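Notebook, bench 2, April
Old workstation, green board, inventory 238

Continue with the Plerno machine. It came to us because it would not finish its start, and the owner wants to keep the case and the board if we can save them. Cooler is off since the morning. Power supply disconnected, side panel is on the shelf behind the door, screws are in the tin with the blue lid.

CPU still in the socket, one memory module left in the right bank.

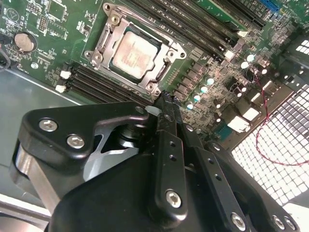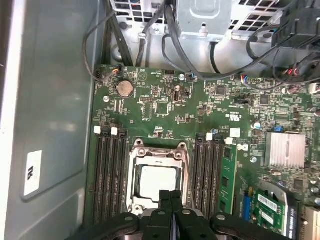
Heat spreader with the old paste on it, and the socket with memory banks on both sides.

Guangming Xue asked if the board was already tested with another processor, and said that on the last machine from Plerno he lost a full afternoon on the CPU when the fault was only a tired power supply. My answer is no, not yet. I agree that the supply should be checked first, so I change the order of work below.

Order of work, new version:

1. Power supply on the tester, with load, 10 minutes. Write down the 12 V line at the start and at the end.
2. Clean the heat spreader with alcohol and the lint-free wipes. Old paste was quite hard at the first try, so let the alcohol stay for a little time before wiping. Do not scratch with metal. The plastic card from Meesuk's kit is good for this.
3. Lift the processor straight up, look at the socket under the lamp with the magnifier. If one contact looks strange, stop and call me before doing anything.
4. Put it back, check the corner mark, close the lever. New paste, a small amount in the middle.
5. Start with one module only. If it starts, add the others one by one and keep a note which module was in which slot.

Modules which I took out earlier are in the antistatic bag in drawer 13. I wrote the slot on each one with a paper label, please leave the labels on until we finish.

About the coin cell: I will measure it but I think we replace it anyway. The machine is old and the owner told us that the clock was wrong after each weekend. Under 2.8 V it goes in the battery box.

Paste: the Zodska tube is almost empty, and what comes out first is oily, so push a little on paper before you use it. I asked for a new tube on the Cerville order, together with wipes. Order line 776. If it does not come until the end of the month I will buy one in the shop near the station and bring the receipt.

16:20
Power supply tested. The 12 V line was steady for the whole test, the 5 V also. Fan of the supply makes a dry noise when it begins to turn, then it is quiet. I don't think this is our fault, but I write it here so we remember to tell the owner.

So the supply is good and we go on with point 2 tomorrow. I would like to do the lifting of the processor with daylight, the lamp on bench 2 gives a yellow light and I don't trust my eyes with it.

Question for Iveta Murín: do we have the paper manual for this board or only the scan? In the scan the page with the memory order is too dark, I can't read if the first module goes nearest to the socket or farthest. On some boards the wrong slot gives exactly the same beeps as a dead module.

To do before leaving: cover the case with the antistatic sheet, wrist strap back on the hook, lamp off.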